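Week 8: Reading the Staniforth Rent Books

Okay, so last week we got through the Clalberg mill surveys, and a few of you told me afterward that you'd rather read the phone book. Fair! This week is better, I promise. We're moving on to rent books, and I love rent books (my family has stopped asking why).

A rent book is just a record of who owed what to the landlord and when they paid it. The Staniforth estate kept theirs for the village of Tastthorpe, and the set we're using has 1,683 entries. You don't have to read them all. Your packet has 304 of them, picked so that you get good harvests and bad ones, big farms and tiny cottages.

Before you start, look at the columns. Name, holding, rent due, rent paid, remarks. Everybody jumps to the money, and I did too when I was a student, but the remarks are where people turn up. "Gone to his brother." "Roof bad." "Paid in geese." I once spent a whole summer on the remarks column and never got bored.

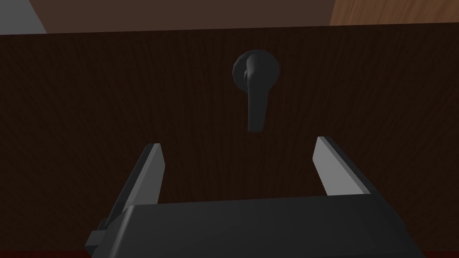
What the clerk leaves out

The clerk wrote down the head of the household and pretty much stopped there. So if you count names in Tastthorpe, you're counting tenants, and the wives, kids, lodgers and farmhands are all missing. Please don't write in your paper that the village had as many people as the book has names! I see it every year.

Widows are the big exception. A woman shows up when her husband dies and she takes on the holding, and then she may vanish again a few pages later when she remarries or a son comes of age. Try following one widow through your packet. It's slow going, and the spelling wanders all over the place, so say the names out loud when you get stuck. 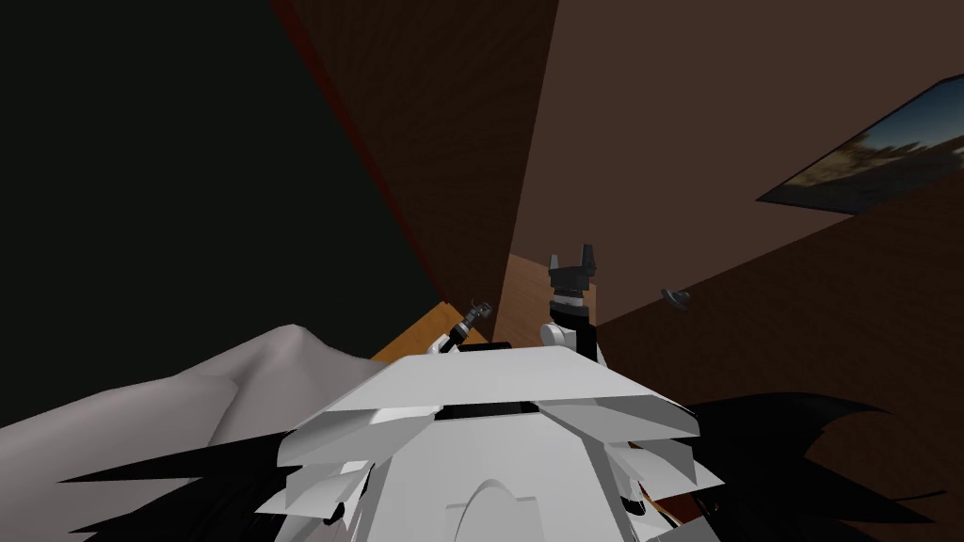 What does it mean when the "rent paid" column is blank?
It depends on the remarks beside it. A blank with a note like "allowed" means the estate let the rent go, while a blank with nothing next to it usually means the debt was carried to the next page, so go and check there before you decide.

Comparing with Clirkness

Clirkness is the next village over, same landlord, different clerk, and wow, does that matter. The Tastthorpe man was a talker. The Clirkness man wrote hardly anything, and he rounded his sums, so his totals look much tidier than they should.

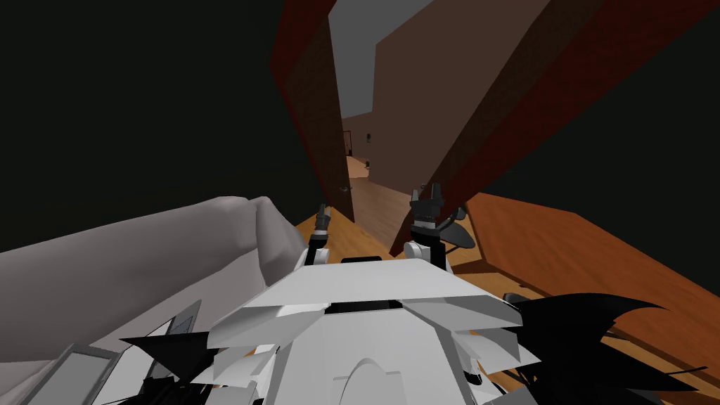
He also lumped several cottages together under one tenant, who then rented them out again on his own terms. That makes Clirkness look like a place with a few comfortable farmers and no poor people at all. Put the two books side by side and ask yourself how much of the gap is the villages and how much is the clerks. I go back and forth on this one myself.

For next time: pick one holding from the packet, trace it as far as you can, and write me 300 words on what changed. Quote at least one remark exactly as the clerk spelled it, and put the page number next to it. Bring a pencil too, because we're doing the old money sums by hand.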